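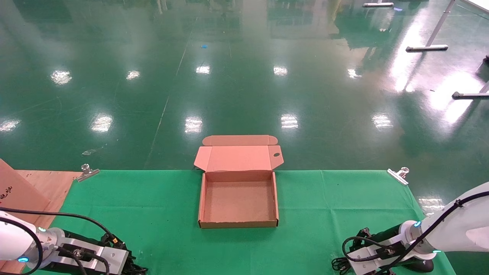

Questions from the packing hall, Giltport site

Updated February 2023

We collected these questions from the people who work in packing and returns. The answers are written by Bit-na Jang from the process group, and Alby Goodwin checked them for the shift planning. If your question is missing, please write it on the sheet by the time clock or tell your shift lead.

Will I lose my job when the robot station starts?
No. All contracts in the packing hall stay as they are, and the hours also. The station takes the box folding for the small orders. The persons who fold today will move to order checking or to returns, where we have too few hands since August.

Which boxes will the robot do?
Only the flat mailer boxes with the attached lid, the kind that we use for the Gundura orders. Large cartons and everything with glass stay with people. We send out 4000 of the small boxes in a normal month, and many of you told us that your thumbs hurt after folding them.

Is it faster than a person?
At this moment it is slower. An experienced folder is quicker with the tuck flap, and we do not expect that this changes soon. The advantage is that the station can continue during the breaks.

Who will teach the robot?
We are looking for 2 colleagues from each shift. You do not need to know programming. You need to know how a good box looks and what goes wrong when the cardboard is bent or was stored in a humid place. The training takes 10 working days and is paid as normal working time.

May I put my hand on the table while the arms are on?
No, please never do this, also not for picking up a small piece of cardboard. Press the stop button first and wait until both arms are still.

Why is the work surface covered with cloth?
The first trials at Clenidholm were on a bare table and the boxes were sliding. If the cloth has become loose, tell the station lead before you start the next batch.

Does the system measure how fast I work?
No. It records its own arms and the boxes. The recordings are kept for 30 days and are not used for the evaluation of any employee. This is written in the agreement with the works council.

What happens with my pay grade?
The grade stays the same. Colleagues who finish the training receive the operator allowance from the next month.

Whom do I call when it stops?
During the day shift call Alby. At night call the Aoki service line, the number is on the inside of the cabinet door. Please do not restart it more than one time by yourself.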